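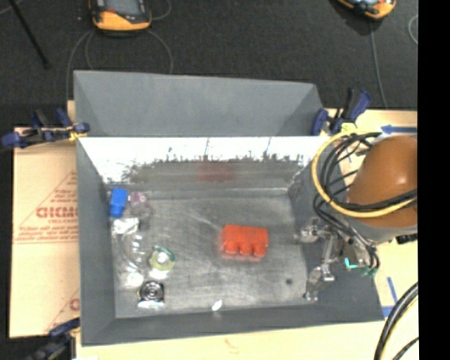
A robot arm at a gray bin, with a red block and other small things inside.

Does a robot really "learn" to pick things up?

The makers of Jumidix say it does. Be careful with that word. First the arm needs examples, and its team wants 3000 of them. Each one is a saved try, good or bad. A computer then looks for patterns in the tries.

You didn't need 3000 tries to grab a spoon. And will the arm cope with a toy it has never met? Ask to see that before you believe it.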